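Planning > Equipment > Two-arm robots > FAQ

Print this page | E-mail this page

Budgeting for a two-arm robot: your questions
Zuzanna Kaczorowski, Luvholm equipment desk

Do we have to buy both hands at once?
Yes, please do! Dish work is full of passing things from one hand to the other, and a single arm will have you redesigning every task. Put two hands in the first request, plus a spare set of fingers if the budget stretches.

What gets forgotten in the budget?
Cables, every time. Price replacements on day one - they loop and rub and wear out. After that comes crockery (we went through 185 bowls at Trudmont and I loved every minute).

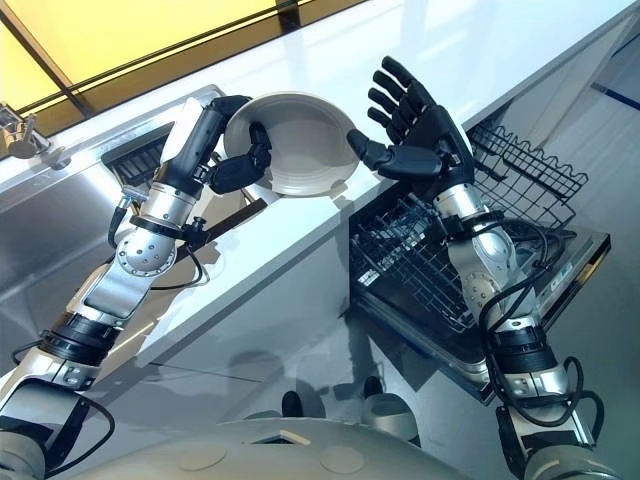 Then there's the kitchen itself. A real sink and a real dishwasher cost far less than the arms and teach you so much more than a bare bench. Get the plumber's quote early.

How long should we plan for?
Six months from request to first unloaded rack. Radebe ordered in February and spent the wait measuring counter heights, a wonderful use of the time.

Can we rent first?
Jurkcombe did, for two months, and wrote a much sharper spec afterward. Ask whether the fee comes off the purchase price, and get the answer in writing.

Updated 3/24/22

This site uses cookies to remember your settings. Accept | Learn more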